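Chapter 2
Looking After the Teaching Cell

A cell is a table, a frame and a long list of small things that can come loose. Chapter 1 dealt with the frame. We turn now to the hand-held grippers, which get dropped, sworn at and then blamed for bad data.
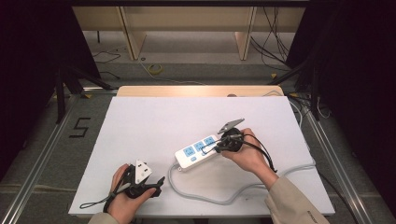 The Sorgate checklist has 54 items, and 2 of them matter before breakfast: jaws and marker plates. Close each jaw on a plug and tug. If it slips, clean the pads before you reach for the screwdriver — the screwdriver is rarely innocent. A bent plate goes in the bin, however fond of it you've grown.
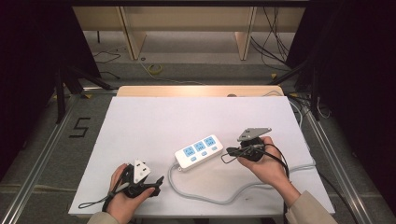

Oltmont, October

Our Wallin cell logged 149 plug insertions before a wrist strap let go. The Uka manual covers straps in one line, under "Other". We give them the rest of this chapter, starting with the buckle and working towards the cable, and you'll want a spare strap on the bench as you read.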